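Kudham Workshop - spring progress report

Hello all,

You asked for something a bit less formal this time, so I'm writing this the way I'd tell you over a cup of tea. The big news since the last report is the April open day, which ate most of my month and was worth every bit of it!

We opened the doors at ten in the morning and had up to 75 people through by the time we packed up. I'd hoped for half that, so we ran out of badges before lunch and were writing names on masking tape for the rest of the day. It was a good mix, too - plenty of families from the estate, a few teachers, and a small group from Tavares who stayed right through to closing and asked far better questions than I had answers for.

We ran two demonstrations. The first was the sorting arm, which you've all seen, and it behaved itself apart from one sulk just after the doors opened (a loose plug, found by a girl in a school jumper who was very pleased with herself). The second was new. Katsuhiko Hirose came over from Hakgate with the simulator he's been building for us, and he had it up on the big screen with two chairs in front so people could have a go at steering the gripper themselves. The task is simple to explain and hard to do - bring the two fingers either side of a shiny yellow bowl shape and close them without shoving it across the pegboard. There was a queue for it all afternoon. I had four tries and I'm not going to tell you how they went.

What I liked most was how much people got out of the simulator compared with the real arm. With the real one they stand behind the tape and watch. With this they were in charge, and you could hear them working it out aloud, arguing about which way to turn. Katsuhiko was very patient and let everybody make their own mistakes. He's since sent me a list of changes he'd like to make, mainly to the gripper view, where people found it tricky to judge how far away things were.

On money, we spent £700 on the day, which covered hiring the screen, printing, Katsuhiko's travel and a frankly heroic quantity of biscuits. It all came out of the events line and we're still inside it. The receipts are with the quarterly figures.

Things that didn't go so well: the signs from the car park were hopeless and several people ended up at Imeo next door (they were very kind about it). I also left too little time between talks, so the last one was squashed and I spoke much too fast. Next time I'll drop one talk altogether and put the time into hands-on sessions.

For the coming quarter I'd like to get the simulator running on our own machines and offer it to the after-school group. Katsuhiko thinks the older computers will cope if we turn the shadows and reflections down a bit. I'll know more once we've tried it, and I'll put a proper plan in the next report.

Do come and have a go yourselves if you're passing - the kettle's usually on.

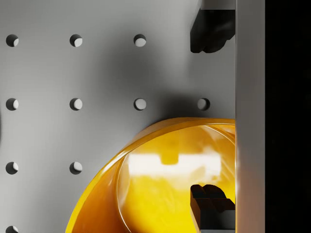 Katsuhiko's simulator, with the gripper at the yellow bowl shape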